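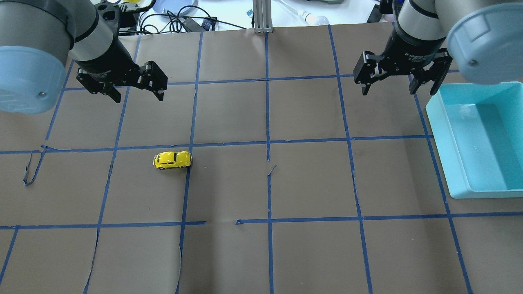 March 11, 2022. Second day on the pick and place set for Deno, single object, two-arm station. The plan for this block is start positions: we want the object to begin in as many different grid squares as we can manage, with the arms always starting from the same open pose, so the policy can't get away with memorizing one reach. For the yellow car I am starting with the squares near the middle, on the left arm's side, nose pointing right, then working outward. The turquoise bin stays on the right and does not move until this block is finished. If it gets bumped, put it back before the next episode and write it in the log.

Goal for the car is 94 good episodes. We had 13 going into this morning, all from the Ullenari trial, and I have decided not to count those. They were recorded before the wrist offsets were changed and the replay drifts toward the end of the reach. Moved them to the "old" folder. Don't delete them, they may still be useful for the vision side.

Problems so far:

The tape. Some of the lines wander and there is a loose curl of it on the left that needs to be stuck down or cut off. I am of two minds about redoing the whole grid. The lines are only for us, to place the object, and a square that is a little crooked is still a square. But if we retape halfway through we have two backgrounds in one set, so it happens either before the next block or after the whole thing. Leaning toward after.

Operator speed. My own episodes got faster through the morning and the later ones are jerky on the approach. Played back five in a row and could tell which were late just from the joint velocity plots. From now on: stop for a break every half hour, and slow down over the last bit before contact.

Grip on the car. The roof is rounded and the pads slide if the fingers come in high. Coming down lower and closing across the body is better. Episodes where the car squirts out and gets picked up on a second try are kept but tagged "retry". Majali wants those separate.
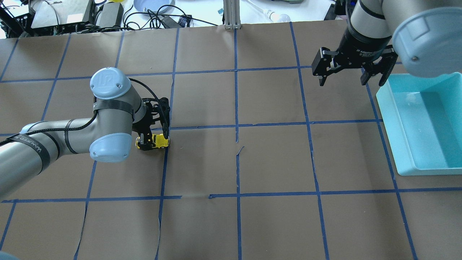 Left arm closed on the yellow object, right gripper waiting open by the bin.

Labels. Each episode gets arm, start square, object, result. Please use the drop-down and don't type the square by hand. I found three spellings of the same thing in last week's file and the script treats them as three squares. Row first, then column, counted from the operator's side.

Also changed the reset. Before, I was sending both arms home and then placing the car, which meant waiting on the arms every time. Now the car goes down first while the arms are still stopped, hands clear, then home, then record. It saves a few seconds per episode and the first frames are cleaner.

Count at the lunch break: 82 recorded, not yet reviewed. I expect to lose some of them to the jerky approaches. Reviewing this afternoon on the Brarnau viewer, if it will load the new file format. It would not yesterday.

To do:
- fix the loose tape on the left
- review the morning batch, tag retries
- copy raw files to the second drive
- ask about bin positions for the April block (far side? two bins?)
- check the time stamps on the right arm, they looked a little behind the left

Print this entry | E-mail this entry
2 comments | 0 shares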